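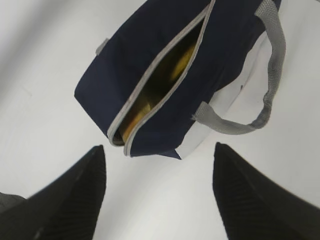 Wrist camera view, lunch bag task. The zipper is partly open and both gripper fingers are in view.

Clesine Household Chores Set: Data Card
Maintained by Ilaria Caruso, Lurico
Last revised Jul 27, 2025

Summary
The Clesine set was assembled to help answer a practical question: which everyday household chores can a robot arm with a simple gripper complete without human help? It holds 600 recorded attempts at chores involving bags, pouches and other soft containers. Each attempt was made under remote control by a trained operator or by a learned policy running on its own.

Contents
Each record includes wrist camera video, joint positions, gripper opening, a short written instruction and an outcome label. Of the 600 attempts, 281 were made by the learned policy. The remainder were operator demonstrations.

The chores fall into 3 groups:
Opening and closing zippered bags
Placing items in soft containers and taking them out
Lifting a bag by its handle and moving it to a marked spot

Outcome labels
An attempt is labeled "complete" only if the goal state was reached with no human contact. A zipper that stops short of the required point is labeled "partial" – the position of the slider is not recorded. Labels were assigned by 2 reviewers working separately, and disagreements were settled by the maintainer.

Findings to date
Lifting by the handle is the most dependable of the chores. Zippers remain difficult. The policy often finds the slider but loses its grip when the fabric folds or the bag shifts along the table. Operators meet the same problem and correct for it by pressing the bag down first, a step the policy has learned only in part. In the view of the maintainers, unattended use in a home kitchen is not yet supported by these results.

Limitations
All recordings were made at one site, the Pellegrini laboratory, under steady indoor light. Shiny linings can produce bright patches in the video, which may affect methods that estimate depth from color images. No force readings are included. Results should not be taken to apply to hard containers.

Related releases
An earlier release, Vuronik, was issued in January and covers rigid boxes and jars. The two sets share a file layout but use different outcome labels, and should not be merged without relabeling.

Contact
Corrections and requests for access should be addressed to Ilaria Caruso at Lurico. Please state the record number and the version of the set in use.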